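Teaching two arms to fold laundry — quick tips
4 min read

Writing these down fast before I forget them. All of it is for driving the arms by remote while the thing records.

Start with one shirt. Same shirt, same spot on the table, until your hands quit thinking about it. Then move it around. Emiko Minami had me do 16 clean ones before I was allowed to mix in a second color. Annoying but right.

Pinch shallow. Grab a small fold with just the tips — too deep and you drag the whole pile along.
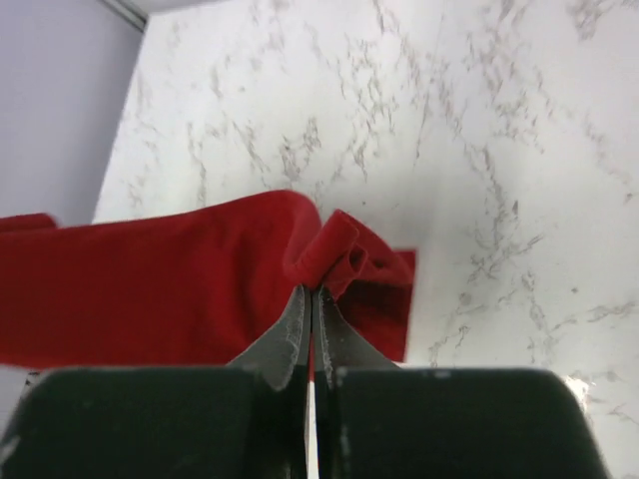 Tips only, small bunch of fabric.

Let go slow. Open, wait a beat, lift straight up. If you yank sideways the cloth comes with you and theres your fold gone.

Two hands on a crumpled shirt: one holds, one pulls. Don't pull with both. Swap which side holds every so often or it only learns one way.
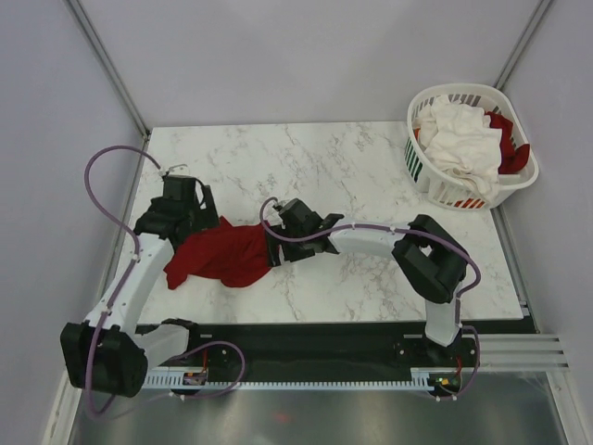

Stop when you get sloppy. I'm good till 4 in the afternoon, after that it's junk. Bad runs get deleted the same day, no saving them "just in case".

Flatten before folding, always. Sleeves first, then the body. Wrinkles are ok, a twisted sleeve is not.
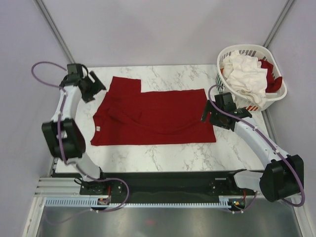
Leave your mistakes in if you fixed them, tho — a missed grab and a regrab is worth keeping. Noboru Uchida kept 170 of those in the Udthorpe set and says he'd of liked more.

Label as you go. Shirt, color, good or bad. Two words is plenty.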